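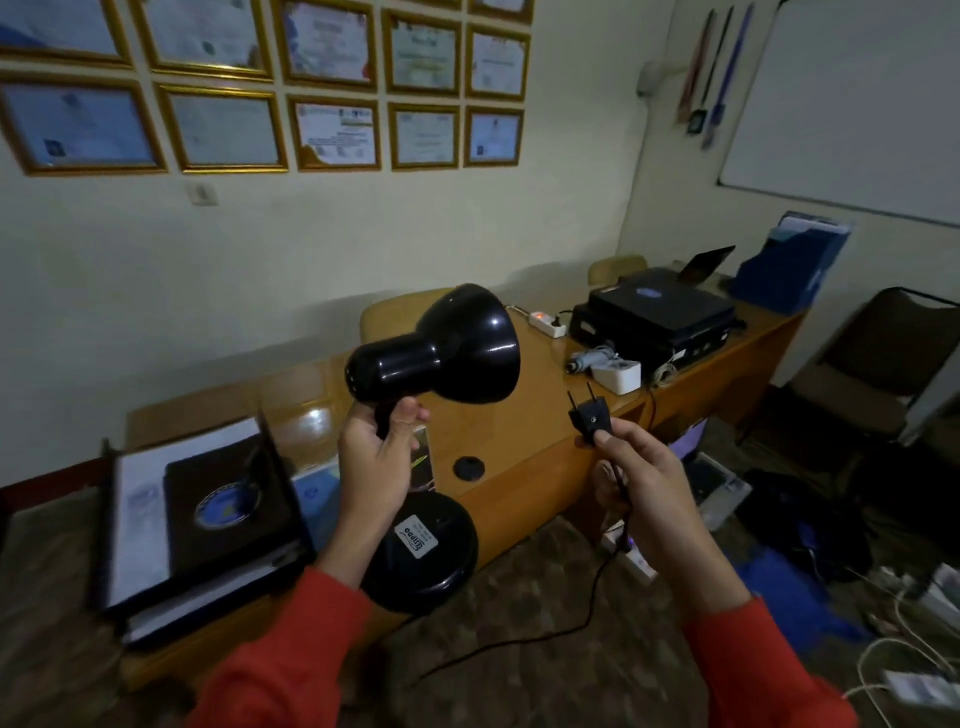 2025-08-28: The watch, continued

Lưu called while I was eating lunch. The Cuvo is open on the bench and the news is mixed, which in watch repair means bad with a polite introduction. The mainspring is tired and the oil has turned to something like varnish. At some point in its life a person with large confidence and a small screwdriver got in there and chewed up two of the screws on the movement. I said I hoped it wasn't my uncle. The man at Lưu said he couldn't tell from the screws.

The estimate is $700. I bought the thing for $192 at the estate sale in Hutivstead, after walking past it, going to look at some lamps and a very ugly sideboard, and coming back as if I'd only just noticed it. I was proud of that performance. The woman at the card table wasn't watching.

So now I own a $192 watch that needs $700 of help, and I have until the end of the week to say yes or no. If I say no they put the back on and return it in a little bag, and I pay for the time they spent looking. If I say yes it goes in the line behind everybody else's watch. Nhi Giáp had one in there all spring and she says you stop missing it after a while, like a cousin who moved away.

I should write down what it looks like, because I keep describing it differently to different people. Steel case, on the small side. Silver dial gone the color of weak tea, with a darker patch by the four that I've been calling patina. Stick hands. The lume has dropped out of the minute hand and is presumably still in there somewhere, rolling around. Manual wind. The crown is a replacement and a bit too big, so it prints a circle on the back of my hand by evening. It was losing 6 minutes a day when I took it in. I'd gotten used to that and was leaving the house early for everything, and arriving early for some of it.

The strap was beyond saving. I threw it away outdoors.

Spent far too much of this evening reading about dials. There is a whole argument over whether to refinish one, and the people having it have been having it for years, in the same thread, with the same photos. One side says a refinished dial is a ruined watch. The other side says it's a watch you can read. I agreed with whoever had posted last. By the end I'd gone back and forth so many times that I had to go stand in the kitchen.

Lưu will do the dial for extra if I want. I asked the man what he would do and he said he'd leave it, but that he wears a quartz.
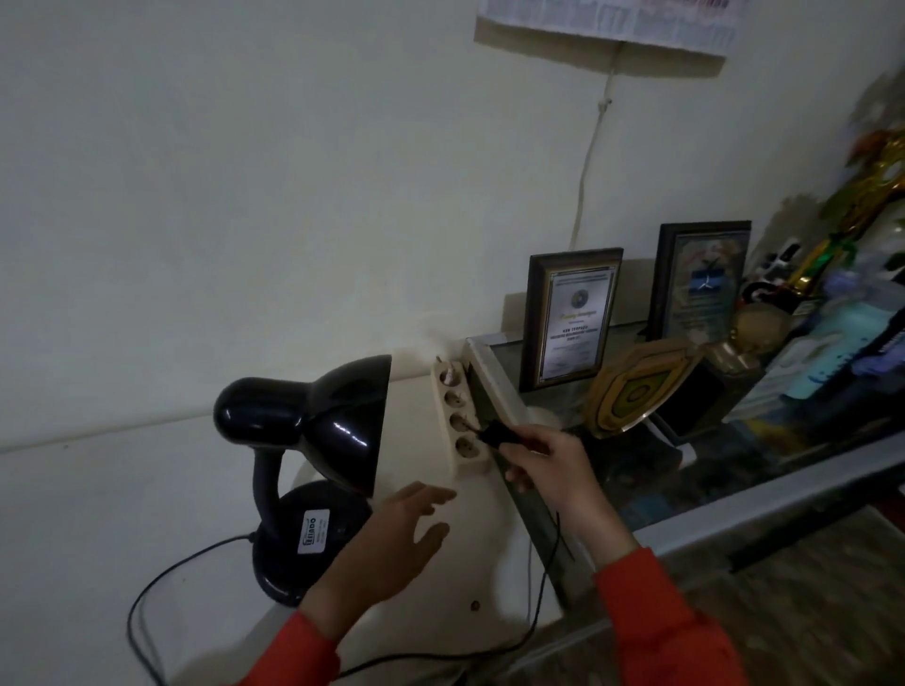
Nuria Cabello thinks I should leave the dial alone and fix the rest, and she wrote back so fast that I suspect she had the opinion ready. Her argument is that a bad dial is only ugly, while a bad movement will cost me a little more every year I ignore it. She also pointed out that I didn't like the watch for its looks in the first place. I liked it because it was in a drawer with some buttons, which is fair, and I wish she'd forget the things I tell her.

I asked whether $700 was a sane amount. She said no, but that wasn't the question I'd been asking her all month.

Then I asked Pouran Yazdani, who told me to sell it as it is. "Call it a project," she wrote. "People pay extra for projects." I looked up a few and she may be right. There was a Cuvo listed for parts, no hands and no crystal, and the asking price was well over what I gave for a whole one that ran. The seller described it as honest. I don't know what a dishonest one would be missing.

The trouble with selling is that I'd have to photograph it, and answer messages from men who want to know the lug width and then vanish. I did that once with the Futine. It took most of a winter and the buyer sent it back, claiming the bracelet was shorter than he'd imagined. I wore it for a year out of spite and now it's the one I like best. It keeps perfect time and has no character at all. I have it on as I write this.
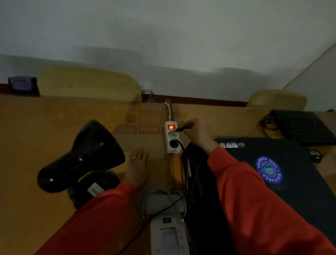 On the other hand there's the matter of straps. I ordered one for the Cuvo before I'd heard a word from Lưu, on the theory that it would commit me to something. Dark green leather, no padding, plain stitching. It came on Tuesday's truck, or whichever day it was, in a box that would have held a pair of boots, and it's the nicest thing about the watch so far. I tried it on the Futine and it doesn't fit. I tried it around my bare wrist with nothing attached and thought, well, that's a bracelet.

Jennylyn Mercado wants to know why I don't use my phone. I told her a phone doesn't tick. She said mine could if I wanted, and made it tick, and then it took us a long time to make it stop.

Liên Hồ offered to go halves on the repair if she could have the watch in August every year. I think she was joking. I've been working out whether I'd mind, and I'd want it in writing that she can't swim in it.

Leaning yes. Movement, mainspring, the two screws, new gaskets if it ever had gaskets. Crown swapped for a smaller one if they can find it. Dial stays as it is, patch included, and I'm going to ask for the old parts back in an envelope. Call Lưu in the morning, before lunch this time, and ask about the crystal too. I forgot to mention the scratch.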